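**Ticket 369 – Polldale kitchen display drops orders after the network switch**

Status: open, waiting on supplier
Site: Polldale
Raised by: Oľga Kadlec
Assigned to: Radomír Šťastný
Affects: kitchen display, label printer, till 2 (now and then)

**Problem as reported**

Since the new network switch went in, orders entered on either till sometimes don't reach the kitchen display. The till says "sent" and prints the customer copy. The kitchen sees nothing. If the order is opened again and re-sent, it usually appears, but sometimes it appears twice. The label printer stops at the same moments and starts again by itself.

It's worst on Sunday lunchtimes. Weekday mornings are mostly fine.

**Setup**

- Two tills running Trurncombe front-of-house, same version on both
- One kitchen display, wired
- One label printer, wired
- Order server in the back office, wired
- Office laptop on wireless, used for menu editing only
- Nalalmont router, unchanged
- New Ahn switch in the cupboard under the stairs, replacing the old one

All fixed devices are supposed to have reserved addresses. The sheet taped inside the cupboard door is out of date and shouldn't be trusted.

**Log – Radomír**

*First visit, 09:15.* Restarted the display, printer and both tills. Sent test orders from each till. All arrived. Left it running with a repeating ping from the office laptop to the display.

*First visit, 10:40.* Ping dropped for 30 seconds, came back, dropped again. During the drop the tills could still see the order server. So the server and tills are fine with each other and the trouble is between the server and the display.

*First visit, 11:05.* Swapped the display's patch lead for a new one. No change. Moved it to a different port on the switch. No change. Moved the printer to the port the display had been using. The printer still stops at the same times as the display, so I've ruled out a bad port.

*First visit, 11:30.* Looked at the router's address list. The display was on an address ending 217, which should be reserved for it. The label printer also claimed 217 at one point in the router log and then went quiet. The printer reservation had been entered with two characters of the hardware address the wrong way round, so the router was handing it whatever it liked. Corrected the entry and restarted the printer. It picked up its own address.

*First visit, 12:10.* Ping steady until I left.

*Oľga, by phone, Sunday 13:20.* Dropped again, three times in the lunch rush. Fewer than before but still not usable. Kitchen went back to paper.

*Second visit, 08:50.* Checked the printer address first. Still correct. Logged in to the switch and turned on event logging, which is off by default. Power saving was switched on for all ports. Turned it off on the ports for the display, printer, server and tills.

*Second visit, 09:25.* Updated the switch firmware. It took two attempts – the first one timed out and the switch came back on the old version. The settings survived, including the power saving change.

*Second visit, 10:00.* Recreated the test menu on the order server so we can send orders without them landing in the sales report. The burger build items are under "TEST – do not sell".

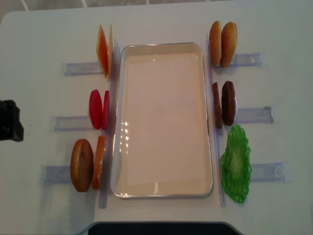
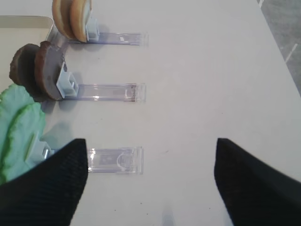
Oľga Kadlec replied that the test menu loads on both tills but slowly, and that the real menu has been slow in the same way ever since the switch was changed. She asked whether the display could be fetching every item picture again each time an order comes in, and whether that would be enough to knock it off the network when both tills are busy.

*Second visit, 10:45.* It does fetch them again. The display has a setting called "keep local copy" and it was unticked. According to the notes on the old ticket it was ticked when the display was first put in. I don't know when it changed. Ticked it and restarted the display.

*Second visit, 11:00.* Set up a script to send 1000 test orders split evenly between the two tills, with the printer on and the office laptop connected.

*Second visit, 12:35.* Script finished. All orders reached the display. One appeared twice. No gaps in the ping. The label printer ran out of labels partway through and had to be reloaded, and the queue carried on from the right place afterwards.

*Second visit, 12:50.* Looked into the duplicate. The order server shows it was sent twice from till 2, with no reply recorded for the first attempt. Till 2 is on a long flat cable that goes under the counter mat. The plug at the till end has lost its clip and moves when the drawer opens. Pushed it home and taped it for now. It needs a proper cable.

**Changes made so far**

| Item | Before | Now |
|---|---|---|
| Printer reservation | wrong hardware address | corrected |
| Switch power saving | on, all ports | off on fixed devices |
| Switch firmware | as supplied | updated |
| Display "keep local copy" | unticked | ticked |
| Till 2 cable | loose plug | taped, to be replaced |

**Still to do**

1. Replace the till 2 cable and run it along the back of the counter, not under the mat.
2. Ask Trurncombe why a re-sent order isn't recognised as the same order. It has the same order number, so the server ought to drop the second copy. Question sent to their support, no answer yet.
3. Take the old address sheet off the cupboard door and put up a new one.
4. Delete the test menu once this ticket is closed.

**If it happens again before the cable is replaced**

Check the kitchen display before re-sending. If the order isn't there, re-send once only and write down the time and which till it came from. Please don't restart the switch, as that clears the event log and I'll need it.

*Oľga, 16:10.* Times will be written on the pad by till 1. Can the new cable be fitted before we open on Sunday?

*Radomír, 16:25.* Yes, I'll come at 08:30. Please leave the cupboard unlocked.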